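# Tiltum潮流能项目再获资金，并网时间表仍缺细节

Tiltum公司3/28/19宣布，旗下位于Brendidberg海峡的潮流能示范项目获得新一轮资助，将在现有试验机组的基础上扩建为8台涡轮的小型阵列。公司在新闻稿里用了“里程碑”一词。同一个词，它在上一轮融资时也用过，而当时承诺的首次并网到现在还没有发生。

按照公司公布的方案，阵列建成后每年发电2,569兆瓦时，全部送入Divport港的变电站。新闻稿没有说明这个数字对应的是设计值还是保证值，也没有给出计算时采用的可利用率。对潮流能来说，这个差别很要紧：涡轮泡在海水里，一次密封失效就可能让整台机组停上几个月，等天气、等船、等零件。假如计算时默认机组几乎全年运转，那么2,569这个数字就只能当作上限来看。

记者向Tiltum索要试验机组的月度发电记录，公司答复说数据“属于商业敏感信息”，只提供了一页摘要。摘要中列出试验机组连续运行110天，其间“表现符合预期”。至于预期是什么，110天之前和之后机组处于什么状态，摘要没有写。

## 钱从哪里来

资助由地方能源转型基金和设备供应商Ševčík共同承担，双方的出资比例没有公开。Ševčík同时是涡轮叶片和变桨系统的供货方，也就是说，这家公司的一部分出资很可能会以采购合同的形式回到自己账上。这种安排在行业里并不少见，也不违规，但把它计入“外部投资者信心”就有些勉强了。

基金一方的说法是，款项将分期拨付，每一期都与工程节点挂钩。记者问节点由谁验收，得到的回答是“由项目方提交报告，基金审阅”。没有提到独立的第三方工程师。上一期拨款也是按这套办法走的，当时的节点包括“完成并网准备”，验收通过了，电缆却至今没有通电。

独立能源顾问Iveta Procházka看过公开文件后认为，方案的技术部分写得不差，弱点在账目。“我不怀疑涡轮能转，”她说，“我想知道的是每度电多少钱，维修船一年出海几次，谁付船费。文件里这三个问题一个都没有答。”

她还指出，方案中的运维预算按固定金额列支，整个项目期内没有上调。水下设备的维修费用通常随着年份增加，早期便宜，后期昂贵。预算表上的一条直线，看着整齐，却很难让人相信。
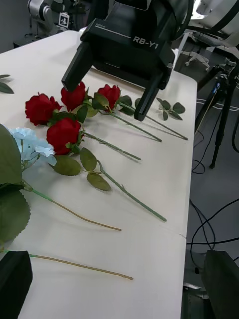
Divport港的居民对项目的态度也比新闻稿里写的复杂。公司称已经“与社区进行充分沟通”，港口方面能找到的公开记录是一场说明会和一份问卷。问卷只问了是否支持清洁能源，没有问是否接受施工期间封闭北侧航道。支持清洁能源的人当然很多，拿这个结果来说明居民支持封航，逻辑上跳了一大步。

几名渔民说，他们是从港务公告栏上得知封航计划的。按公告，海缆敷设期间北侧航道将关闭6周，小船须绕行外海。绕行意味着更多油钱，遇到风浪大的日子干脆出不了港。公司表示会“考虑适当补偿”，但没有给出标准，也没有给出申请办法。有渔民问能不能把封航时间挪到淡季，公司的答复是施工船档期已经定了。

环境方面的材料同样单薄。项目的海洋哺乳动物监测沿用试验阶段的方法，即在单台机组附近布设水听器。一台涡轮和一组涡轮对动物行为的影响未必相同，阵列之间的间距、噪声叠加、动物是否会绕开整片海域，都需要另外测。Tiltum说，扩建后的监测计划“正在制定中”。一般的顺序是先有监测计划，再批扩建；眼下资金已经宣布，计划还在纸面之外。

## 就业数字怎么算

新闻稿的另一个卖点是就业。公司称项目将“带动本地岗位”，没有列出人数，但提到焊接、潜水、船舶服务和港口装卸几类工种。了解海上工程的人知道，潜水和重型吊装多半由外地承包商带队完成，活干完就走。能长期留在本地的，主要是值班和巡检，人手需求有限。公司如果真想让人信服，不妨把合同工和长期工分开写，再写明各自的工期。

试验阶段的情况也值得翻出来看。当时公司同样谈到本地采购，后来主要部件全部由Ševčík从外地运来，在Divport码头组装。本地一家钢结构厂做了几件支架，订单到组装结束也就停了。该厂表示愿意参与扩建，目前尚未收到询价。

## 回收问题无人接手

还有一件事在所有文件里都只占一行：退役。Ševčík提供的叶片采用复合材料，这类材料的回收在风电行业已经是老问题，拆下来的叶片往往切割后填埋。潮流能叶片尺寸小一些，但长期浸泡、附着生物，处理前还要清洗，成本不会因为尺寸小就自动消失。

方案中对应的表述是“届时采用最佳可行技术处理”。这句话放在任何项目里都成立，所以等于没有说。Procházka建议基金把退役保证金写进拨款条件，金额随机组数量递增，存入单独账户。基金对此的回应是“会转达相关建议”。

海床基础是否拆除也没有定论。Tiltum倾向于把基座留在原处，理由是拆除会再次扰动海床，而且基座上可能已经形成新的栖息地。这个理由有时成立，有时只是省钱的另一种说法，要看调查数据。目前没有调查数据。

## 接下来

按公司的时间表，海缆敷设在7月开始，之后依次吊装涡轮并进行调试。时间表没有标明首次送电的日期，只写了“调试完成后尽快”。记者追问“尽快”的含义，公司发言人说要看电网方面的排期；电网方面则表示，尚未收到完整的接入申请材料，收到之后才能排期。

地方议会能源小组打算要求Tiltum提交更详细的发电记录和分年度运维预算，不过小组没有强制调取的权力，公司可以再次以商业敏感为由拒绝。基金倒是有这个权力，它是出资人，可以在拨款协议里写明数据公开的范围。至于协议里有没有这一条，基金说协议文本暂不公开。

潮汐的好处是可以预测，这一点项目方反复强调，也确实没有错。涨落时刻可以提前许多年算出来，比风和日照可靠得多。但水流可以预测，不等于发电量可以预测，中间还隔着机组故障、生物附着、维修窗口和一根尚未通电的海缆。试验机组的完整记录本来可以回答其中一部分问题，记录就在公司手里。

Tiltum表示将在海缆敷设前再举行一次居民说明会，时间和地点另行通知。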